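Losari gripper fault

The Losari gripper fault was a recurring failure in a hand-held gripper tool used at the Trarnovik workshop in Loltetcombe to record grasping motions for robot training. The tool, known in-house as the Mallet, was meant to keep its rubber pads closed on an object until the operator let go. In a number of sessions it reported a firm hold after the pads had already begun to open. The fault takes its name from Losari, the software that logged the state of the grip. Whether the software deserved the blame is still disputed.

Background

The Mallet was carried by a person, who picked up and moved small items while the tool recorded the motion. The recordings were later used to teach a robot arm the same tasks. Trarnovik promoted the method as a safe one, on the grounds that no powered arm shared the room with the operator. That claim was true as far as it went, but it said little about what would happen once an arm began to copy faulty recordings.

The fault

The problem was first noticed in September, when a robot arm trained on the recordings dropped a wooden block during a routine trial. The arm carried on to the end of the task and placed nothing at all on the shelf. Trarnovik's first notice called this "an isolated release event." A check of 200 recordings then found 77 in which the logged grip did not match the position of the pads.
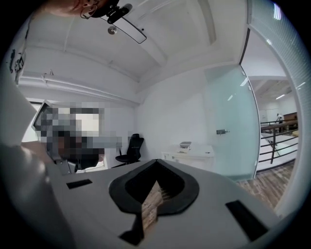
Dénes Bakos, who reviewed the recordings for Trarnovik, traced the mismatch to a delay between the trigger and the log. When an operator eased off slowly, Losari kept the last strong reading and went on repeating it. His report recommended a second sensor on the pads. It also noted that operators had complained of a "soft" trigger well before the dropped block, and that their complaints had been filed under comfort.

Response

Trarnovik issued two changes. The first was a software update that marked any repeated reading as doubtful. The second was a stiffer trigger spring, which shortened the slow release but made long sessions harder on the hand. The pad sensor was put off to a later model. The company then described the fault as resolved, a word that does not appear anywhere in the Bakos report.

Injuries were not recorded. The company has often cited this as proof that the risk was small, although the trials used light blocks and kept people outside the arm's reach. The results say nothing about heavier loads or shared work areas.

Disputed points

It is unclear how many faulty recordings were used in training before the check. Trarnovik has said that all of them were removed, but has not published a list. The sample of 200 was also chosen by the company, and the method of choosing it was never explained. Later versions of Losari store the trigger and pad readings separately. Earlier recordings cannot be corrected in this way, as the separate readings were not kept.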